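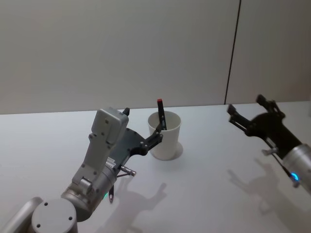 Trasteseck, April – Every spring the same advice about white cups and white tabletops comes round again, and every spring I get letters from people who have followed it and made things worse. I spent most of a Thursday trying the popular tricks on my own dishes. A few are worth your time.

Start with baking soda. For tea and coffee rings inside a cup it works, and I say that as someone who distrusts any tip with baking soda in it. Put a spoonful in the damp cup, rub with a wet cloth, wait 30 minutes if the stain is old, then rub again and rinse. The versions that add vinegar are mostly for show. You get a nice fizz and a weaker cleaner, and you have used up two things from the cupboard.

Denture tablets also lift tea stains. Drop one in, fill with warm water, leave it overnight and wash the cup well in the morning. At 79 cents for a small pack at my discount store I have no complaint, except that the box was hard to find.

Lemon and salt I would skip. It smells pleasant and it did next to nothing on a ring that had been there since winter. Salt is also gritty, and I would keep it away from anything with a glaze you care about.

Gray marks at the bottom of a white cup are usually metal rubbed off a spoon, and soaking won't touch them. You need a mild polishing cleanser. I used Tridard paste, a pea-sized dab on a soft cloth, and the marks went in a minute or two. Sodano makes a "miracle" sponge that promises the same thing. Mine crumbled on the second cup, and the melamine foam pads sold for half the price did no worse.

As for the white tabletop, be suspicious of bleach. People reach for it first, and on some finishes it leaves a yellow patch you will never get out. Dish soap and warm water, then a dry cloth, handles nearly everything – including the ring under the cup, if you catch it the same day. For a dried ring, lay a warm wet cloth over it for 9 minutes or so and wipe. Try anything stronger on the underside first.

Coasters do help. I resisted them for years.

Readers keep asking about the Cheung cup coating, which is supposed to last up to 301 washes. I have not tested it and I would like to know who counted.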